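Sakivine Robotics Safety Office
Call for Participants: Dropped-Object Fault Review
Location: Jostport, with remote participation available

The Safety Office at Sakivine is seeking 21 participants for a review of a fault in the hand controller of its two-armed service robots. The work begins in September and is open to members of the public as well as to people with a background in food service, machine safety or occupational health.

Background

During trials at our Solberg site, a robot released a full cup while its arm was still moving. The cup struck a counter and hot liquid reached the operator's side of the workstation. No injury was reported. The hand controller had lost its grip signal and, in place of holding its last position, opened the fingers. All trials with hot liquids at Solberg were suspended the same day and remain suspended.

A corrected controller has since been tested over 4,000 simulated runs. The fault came back in 13 of them. The Safety Office does not consider this acceptable and has asked for an independent review before any physical trial resumes.

What participants will do

Participants will watch recorded simulation runs and mark the moment at which they would have expected the robot to stop. They will also rate how clearly the robot signaled a problem -- if it signaled one at all -- and complete a short written questionnaire. Participants will not work near a powered robot at any stage.

Each participant will attend 3 sessions. Sessions are held on Wednesday evenings at the Pamulberg Building in Jostport. Remote participants will receive a secure link and must have a desktop or laptop computer.

Who may apply

Applicants must be 18 or older and able to read English comfortably. Current employees of Sakivine and members of their households may not take part. Experience with robots is not required. Applicants who have worked behind a coffee counter or in a commercial kitchen are especially encouraged to apply.

Payment and privacy

Participants are paid for each completed session. Responses are stored without names, and a participant may withdraw at any time without losing payment already earned.

How to apply

Send a short statement of interest to the Safety Office, Pamulberg Building, Jostport, and state whether you wish to attend in person or remotely.

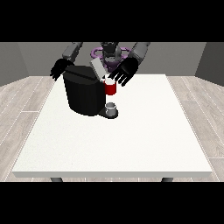 Applications will be reviewed in the order received, and selected participants will be sent a consent form and a practice task before the first session. The practice task uses the simulated coffee station, with the silver-gray cup on the base of the machine and the red mug up beside it, near the robot's left hand. Please study the position of both hands before starting -- the questions refer to the robot's left and right, and these are reversed for a viewer facing it across the table. Questions about the task may be sent to the Safety Office with the signed form.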